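Workroom tables: the new tops are in

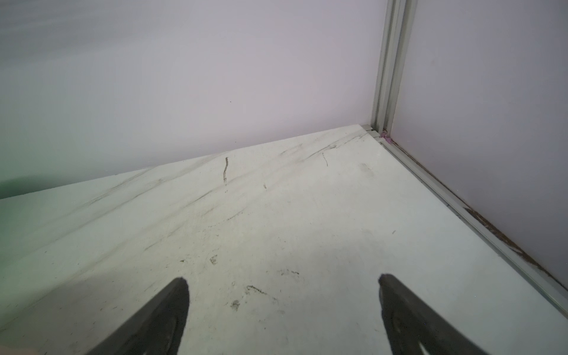 Quick one from the workroom before the holiday rush eats us all. The Savent tops went on in early December and we love them so far!! Old ones were so chewed up you couldn't cut a straight line on them. Went back and forth forever on color, half of you wanted dark green, and in the end we took the pale one with the faint marbley veins, which goes nicely with the lavender walls. Threads and pins show up on it, hooray. Wiping down: damp cloth, drop of dish soap, done. NO bleach spray please, and no scouring pads, I mean it. Hot irons stay on the ironing boards.

The corner with the metal upright still needs a going over. There's a little pinkish purple something tucked in at the foot of it, so if you're missing a bit of something that color, go look. Also a greenish tint low down on the wall by the table, will ask Aivar Lukoševičius whether the paint people need to come back.

Sign up for table time is same as before, sheet on the door, 2 hours max when it's busy. Please put your name AND what you're working on. "Stuff" is not a project. If you need the long table for a quilt top, say so and we'll try to shuffle people.

Leave the table how you'd want to find it. Snips back in the drawer, scraps in the bag (Dambrauskienė takes anything bigger than a hand, cotton only), chairs in. Coffee stays on the windowsill side, lids on. Yes even you.

Fund for the tops is still 91 dollars short, jar is by the kettle. Thank you to the 13 of you who already chipped in, and to Cletine for the discount on the edging.

Next up is lamps. The Wekitz clip-ons are on order, four of them, should be here after new year. If you have a decent desk lamp sitting around at home we'd gladly borrow it untill then. Drop it off any time before 6 pm with your name taped on the cord.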